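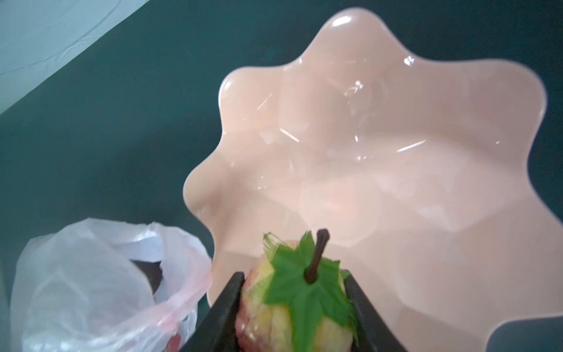
Automation at Daltosdale: an update for staff and partners

1/ Zalen has introduced robot arms at the Daltosdale packing site. The arms are learning to unpack bagged display fruit and set it in bowls, a job now done by hand at 4 benches.

2/ The pale scalloped bowl has been used for this work from the start. Its rim rises and dips, so the fruit must be held well above it. A leaf and stem on top leave less room for the grip.

3/ Our site employs 153 people. No position will be closed as a result of this work. Staff who now fill bowls by hand will be offered nine days of paid training in running and checking the arms.

4/ Thin plastic bags remain the hardest part of the task. They fold, slip and hide what is inside. Bench staff know this well, and their notes have shaped how the arms approach a bag – one arm at the bag itself, the other toward a handle.
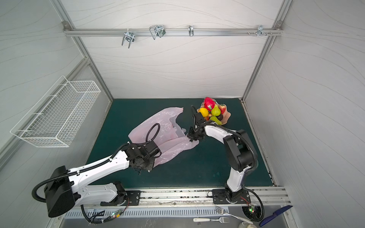

DALTOSDALE, 18th March – Märta Sæther, head of site operations, met with both shifts today to answer questions on schedules and pay. Hourly rates will stay the same during training.

5/ Cristóbal Yáñez will lead the bench group. Employees may ask him for a place until the list closes. Work with the arms counts toward grade review in the same way as work by hand.

6/ The target for July is 200 bowls per shift, with a person checking each one before it is boxed. The Bustos site will receive the same terms if the arms are installed there.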